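Putton Neighborhood Garden Club
Minutes of the May general meeting

Called to order at 7:05 p.m. in the upstairs room of the Putton library. 38 members present, which is our best turnout since the seed swap! Extra chairs came up from the reading room. The chair welcomed first-timers and reminded everyone that coffee is by donation.

Minutes of the last meeting
Approved with one correction: the row cover bought in spring was the heavy kind. The light kind is still on order.

Money
The club account stands at $3,011 after the compost delivery was paid. The plant sale did wonderfully, and the tomato seedlings were gone before lunch. Members asked for more peppers next year, especially hot ones, and a show of hands was strongly in favor. One member offered to start the peppers early under lights if the club buys the trays. Agreed.

Water
The new rain tank at the Bronuvton Street plots is hooked up to the shed gutter and filling beautifully. A member who plants along the back fence said the hose still won't reach the last two beds. Discussion went on for a while (longer hose, second spigot, or just moving the reel). Decided to move the reel first and see how everyone gets on through June. Please shut the tank valve all the way when you're done. It takes one more quarter turn than you'd think.

Plots and waiting list
All 29 plots are spoken for, and there are 2 households on the waiting list. Both have been invited to help in the shared herb bed until something opens up. The herb bed looks terrific right now, and the chives are in full flower. Anyone can cut from it, but please leave the young sage alone until it fills out.

Plot holders who haven't weeded their side of the path will get a friendly note. There was some back and forth over whether mint counts as a weed. The rule as written says mint must be in a pot, and it stands.

Bean trial
This was the liveliest item of the evening. Six members are growing Yuan pole beans side by side with the bush beans we've always grown, and the early reports are so encouraging. Germination was good in every bed but the shady one by the gate. Growers are asked to write down the day of first flower and the day of first picking, and to bring a handful of each bean to the summer potluck so we can all taste them. A second sowing is planned for anyone with a bare corner. Seed is in the blue tin in the shed.

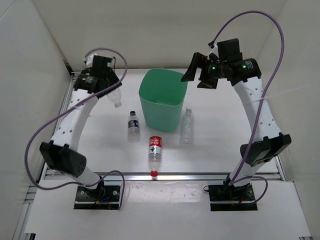
Erkeck Farm visit
The farm has said yes! We'll see the orchard, the hedgerow planting and the big compost rows, with time afterward to ask questions. Meet at the library parking lot at 9 a.m. and share rides where possible. Bring boots, a hat and your own lunch. Children are very welcome but need to stay with a grown-up near the pond. The sign-up sheet went around and came back nearly full, so a second sheet will be pinned up in the shed.

Other business
The wheelbarrow with the green handles has a flat tire again. A solid tire will be priced before the next meeting.
A member brought rhubarb to give away, and all of it went home with somebody.
Slug season is here. Several people swear by going out after dark with a flashlight and a bucket, and a group outing was proposed to much laughter and real interest. Details by email.
Shed key: if you have the spare, please bring it back.

Next meeting
Same room, 7 p.m. The topic will be keeping lettuce going through the heat, with a demonstration of homemade shade frames.

Adjourned at 8:40 p.m.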